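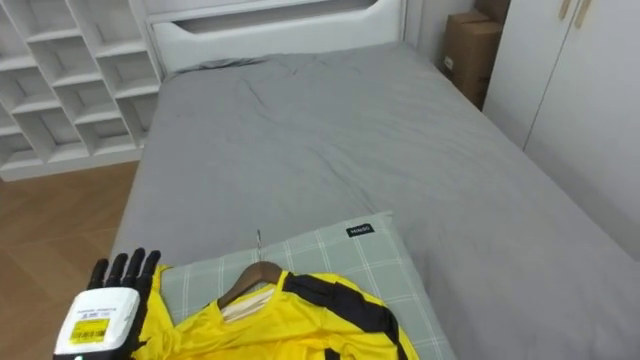

Kovetti wants $400 for its garment hand upgrade, and the sales page says it will "handle the wardrobe". I fitted a pair to the humanoid we've been building at home and gave them a bedroom to work in. The fingers are slim, the joints look tidy, and the matte black finish is nice enough. I'd started with an easy job, a yellow sports shirt already on a wooden hanger and laid over a pillow, so the hand only had to get hold of it. The stripes gave the vision software plenty to go on, or so I thought. It went for the fold of the sleeve anyway.

Fitting took an evening. The manual is 64 pages long and spends 3 of them on the wrist, where all the trouble is. Ching-wen Tu, who did our wiring, had to work out the connector order by trial and error. For this money I'd expect a diagram. 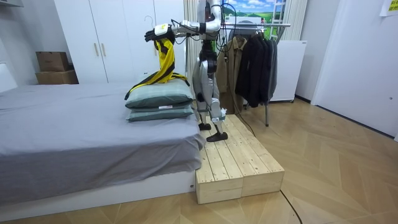
Reach is the other thing Kovetti keeps quiet about. The hands add length but also weight, and our arms don't like being held straight out with a load on the end. We ended up making a low stand from pine planks so the robot could get over the bed without leaning. Even up there, the shirt can finish as a twisted strip hanging from the fingers, with one end across the top pillow, and you couldn't call that handling a wardrobe. Bare fabric is where I have the most doubts. The grip closes on whatever is nearest and has no idea which bit is a shoulder.

With a hanger in the shirt it's a fairer contest. 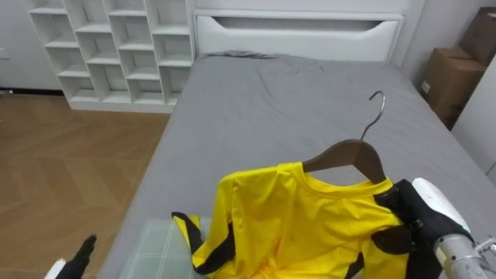

Out of 10 tries, it held on for the full lift in seven. The rest slid out at the shoulder. Josefien Desmet thinks softer finger pads would fix it, and she may be right, but Zusholm sells those separately and I'm not colouring in Kovetti's gaps with my own wallet just yet.
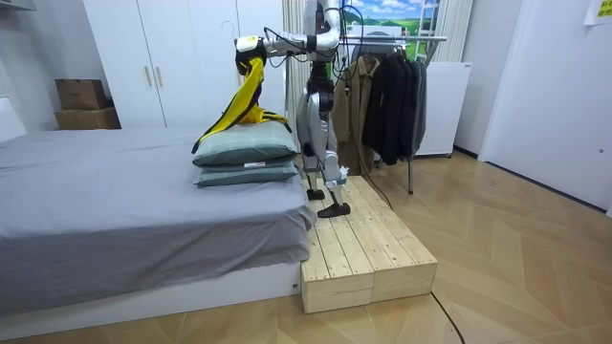 Arm out over the bed, shirt draped onto the pillows, long cable running down past the clothes rack.

Cables are a nuisance too. Budget for clips, as none come in the box.

Worth it? If you already have a strong arm and your clothes live on hangers, maybe. I'd wait for a discount or a better manual. Ours are staying on for now, mostly so we don't have to redo the wiring.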